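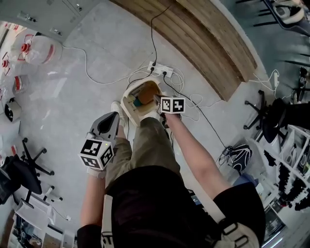
Demonstrationsdaten für Manipulationsaufgaben lassen sich auf zwei Wegen gewinnen: durch Teleoperation des Zielroboters oder durch handgeführte Greifer, die eine Person wie ein Werkzeug benutzt. Die Übung behandelt den zweiten Weg. Aufgezeichnet werden die Pose beider Greifer, die Öffnungsweite der Backen und das Bild einer am Kopf getragenen Kamera. Die Pose wird in unserem Aufbau über Markerwürfel bestimmt. Auf jedem Greifer sitzt ein weißer Würfel mit schwarzen quadratischen Mustern, von dem je nach Handhaltung unterschiedliche Flächen zur Kamera zeigen. Beim Griff in den cremeweißen Behälter auf dem Boden liegt der rechte Würfel direkt am Rand der Öffnung. Greift man tiefer, schiebt sich die Behälterwand vor die Marker, und die Schätzung stützt sich auf weniger Eckpunkte.

## 4.1 Posenschätzung am Markerwürfel

Jede sichtbare Würfelfläche liefert vier Eckpunkte in Bildkoordinaten. Da die Geometrie des Würfels bekannt ist, folgt die Lage relativ zur Kamera aus einem Perspective-n-Point-Problem. Bei nur einer sichtbaren Fläche sind alle Punkte koplanar. Die Lösung kann dann zwischen zwei Orientierungen springen, vor allem bei kleiner Abbildung und nahezu frontaler Ansicht. Mit 2 sichtbaren Flächen verschwindet diese Mehrdeutigkeit in der Praxis weitgehend.

Für den Greifpunkt G gilt

`T_Kamera_G = T_Kamera_Würfel · T_Würfel_G`

Die zweite Transformation ist konstant und wird einmal je Greifer kalibriert. Nach jedem Lösen der Würfelhalterung ist sie neu zu bestimmen. Ein Winkelfehler in dieser Matrix wirkt sich mit dem Abstand zwischen Würfel und Backenspitze aus.

Die Kamera bewegt sich mit dem Kopf. Für Zielgrößen im Weltkoordinatensystem wird deshalb zusätzlich die Kamerapose benötigt. Wer ausschließlich mit relativen Aktionen arbeitet (Pose zum Zeitpunkt t+k, ausgedrückt im Greiferkoordinatensystem zum Zeitpunkt t), muss die Kopfbewegung zwischen t und t+k ebenfalls herausrechnen. Dieser Schritt fehlte im letzten Durchgang bei mehreren Abgaben.

## 4.2 Ablauf einer Episode

1. Beide Greifer vollständig öffnen und schließen (Referenz für die Öffnungsweite).
2. Beide Würfel ins Sichtfeld der Kopfkamera halten, bis die Erkennung stabil ist.
3. Aufgabe ohne Unterbrechung ausführen.
4. Greifer in Ruhelage vor den Körper führen, Aufnahme beenden.
5. Ergebnis eintragen: `erfolg`, `teilweise` oder `abbruch`.

Abgebrochene Episoden werden nicht gelöscht. Sie gehen nicht in das Imitationslernen ein, werden aber in Übung 5 für den Erfolgsklassifikator gebraucht.

Freie Kabel im Arbeitsbereich sind zulässig, sofern sie nicht manipuliert werden. Um Netzteil- und Steckdosenleitungen wie neben dem Behälter ist mit den Backen Abstand zu halten. Der Hintergrund soll zwischen den Episoden variieren. Ein Modell, das nur eine aufgeräumte Fläche kennt, überträgt erfahrungsgemäß schlecht.

## 4.3 Variation und Umfang

Jede Gruppe nimmt 14 gültige Episoden auf. Innerhalb dieser Menge sind mindestens zu verändern:

- Ausgangslage des Zielobjekts im Behälter
- Standposition der Person
- Orientierung des Behälters
- Hand, mit der zuerst gegriffen wird

Das Ausführungstempo bleibt dagegen möglichst gleich. Starke Tempowechsel erzeugen bei fester Abtastrate sehr unterschiedliche Schrittweiten und erschweren die Normierung der Aktionen. Pausen von mehr als etwa 2 Sekunden werden vom Skript markiert und sind manuell zu prüfen.

## 4.4 Ablage und Werkzeuge

Die Rohdaten liegen im Projektverzeichnis `fultgate/roh`, die synchronisierten Fassungen unter `fultgate/sync`. Die Zeitstempel der Greifer und der Kamera stammen aus verschiedenen Uhren; der Versatz wird aus der Öffnungsbewegung in Schritt 1 geschätzt. Ist diese Bewegung im Kamerabild nicht zu sehen, kann die Episode nicht synchronisiert werden.

Lücken in der Markererkennung bis 4 Bilder werden interpoliert (Position linear, Rotation mit Slerp). Längere Lücken führen zur Teilung der Episode.

## Aufgaben

**a)** Bestimmen Sie für eine eigene Episode den Anteil der Bilder mit keiner, einer und mehreren erkannten Würfelflächen, getrennt nach linkem und rechtem Greifer.

**b)** Tragen Sie den Rückprojektionsfehler über der Zeit auf und markieren Sie die Phasen, in denen ein Greifer im Behälter ist.

**c)** Leiten Sie die relative Aktion zwischen t und t+k bei bewegter Kamera her.

Abgabe im Mai als PDF mit Quelltext. Rückfragen zur Kalibrierung an Ilgın Taşdemir.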